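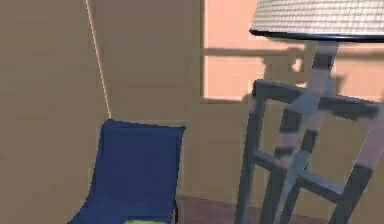
My evening of driving a robot round a pretend living room

I've been wanting to have a proper go at teleoperation for ages, and last week I finally cleared an evening, made a large pot of tea and loaded up Suvgate. It's the simulator I moan about most and use most, which probably says something about me. The room I picked has a blue chair, a big lampshade and a window glowing a sort of peachy pink, and I've grown fond of it (the light is lovely, even if the edges are a bit crunchy).

The idea is simple enough. You steer the arm yourself, the software records every movement, and later on you feed the whole lot to a model and hope it picks up your good habits. My target is 100 demos by the end of May. I'm nowhere near!

I'm using an old Numum hand controller from 2014 which I got second-hand, and the thumbstick drifts to the left. So my robot may well grow up drifting to the left too. The longest run I saved was 1220 steps, and I'd guess half of them were me dithering. I did think about trimming out the dithering, but someone on the Novport forum reckons a few wobbles and recoveries are good for training, so in they stay.

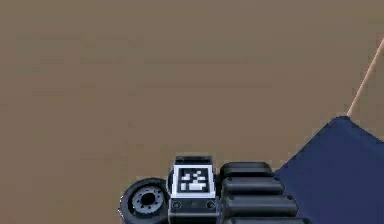

What I'd do differently

Go slower near the furniture. From the close view there's the gripper, a lot of plain brown and a corner of something navy, and my sense of distance just goes. I kept wanting to lean sideways in my own chair to see round it, like people do with racing games.

I'd also name my files properly from the start. Demo 241 is not the 241st demo, it's what happens when you restart the counter after supper and type the wrong thing.

Next I want to try the Gál plug-in, which lets you slow the whole room down while you steer. If anyone's got it running with an old controller, do leave me a comment, I'd love to see your settings.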